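Our new room at Sullgate, two days before Christmas

23 Dec 2023

Well, we're in! After all the fuss in November about leases and who had which set of keys, we've finally moved out of the old place on Cusance Road and up to the second floor at Sullgate, and I promised everybody who couldn't make the mince pies that I'd put a gallery up.

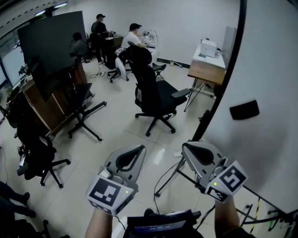 I should say straight away that we aren't finished. There are still boxes at the old place, the kettle has gone missing twice, and I've been told off for putting the gallery up before the blinds are sorted. But people kept asking, so you're getting it as it is, with my notes on how we're settling in.

The floor
Pale, glossy tiles. I wanted carpet and was outvoted, and I've come round to it, because a chair goes across it like a dream and you can find a dropped screw in seconds (you could lose a whole sandwich in the carpet at Cusance Road). It does show every footprint, mind you. Mop is in the tall cupboard on the landing, please use it!

The chairs
The big mesh one with the tall curved back and the padded arms is everyone's favourite and there is already a certain amount of racing to get to it in the mornings. All the black chairs are staying. We did look at new ones in the Ateck sale, but by the time you'd added delivery it was silly money, and I'd sooner have a decent fridge.

The long desk
Light brown wood with dark edges down the left-hand side, and I love it. It warms the room up no end, what with the walls being so white. The big black screen is standing on it for now. It blocks part of the view, I know, I know, three of you have told me. There's a bracket on order and we'll have another think when it comes.

The walls
White, white and more white. Lovely and bright to work in, but it does feel a bit like the dentist's. I've got a couple of old railway posters at home I could bring in, and if anyone has a nice big map going spare, shout. No drawing pins please, we have to use the sticky strips or we lose the deposit.

Getting it all up the stairs
Govindasamy Removals did the heavy things and were brilliant, even with the lift out of order. It took them 5 hours from first box to last, and they only stopped once for tea. The bill came to £576, a bit less than I'd set aside, so the difference has gone on biscuits and a new doormat. The doormat is too thick for the door. I'm taking it back.

Still to do
Blinds for the sunny side, a coat rack, somewhere sensible for the bikes, and labels on the light switches (the one by the door does the corridor, don't ask me why). The radiators clank a bit first thing and then settle down. I've reported it and had a very nice email back, but no visit so far.

Coming to see us
Use the side entrance, as the front doors are locked after 6 in the evening. Up two flights, turn left, and we're past the noticeboard. We've 2 parking spaces round the back marked with our name, and please don't use the others, the people downstairs have been very patient with us already.

We're shut now until the new year. More pictures when the blinds are up, and if you were the one who packed the kettle, please tell me which box it's in.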